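Notes for Unit 9: Can It Take Out the Trash?
By Usa Srithong, May

Okay, before anyone asks me again when they can buy a robot that does housework, let's talk about bin liners. I love this chore as a teaching case! It looks like nothing, you do it half asleep, and it's full of the stuff machines are still bad at.

A box has a shape you can plan around. A bag doesn't (well, it has a new one every time you touch it), so the robot can't memorize where the edge is and go there. It has to look, pinch, look again.

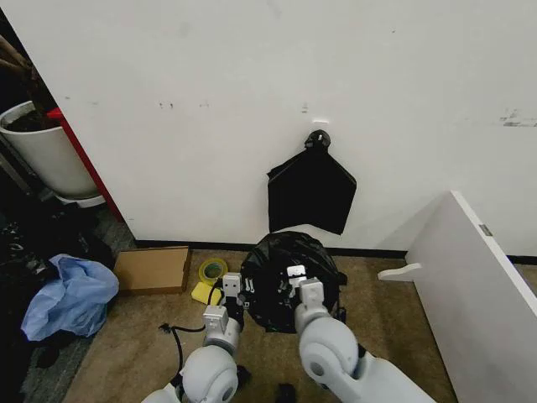
Fig. 1. Right gripper pinching the upper edge of the black bag, left gripper at the near-left rim.

Think about what your own fingers do with a thin bag. You rub it to find out if you've got one layer or two, and you don't even notice. Most two-finger grippers can't feel that, so the software is guessing from the camera, and black plastic in folds is a rotten thing to guess from.

Then there's the two-arm problem. Pull harder with one hand and the whole bag slides over, sometimes the bin too. I like to have people try it at home in oven mitts. Please do, it's very humbling.

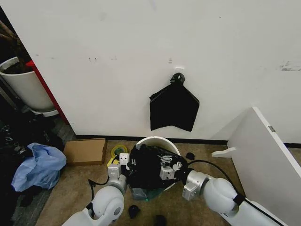

So, are we there yet?

My answer is "for some chores, on a good day." A shop floor is kinder than a kitchen, with the same part in the same spot all shift long. For next time, pick one chore at home, write down every grip you use, and mark the ones where you weren't looking. Bring it on paper, please!

Filed under: Robots at Home, Class Handouts

Recent handouts
Folding Towels, Part 2
Why Door Handles Are Hard
The Grornside Packing Line
Reading List: Grippers and Touch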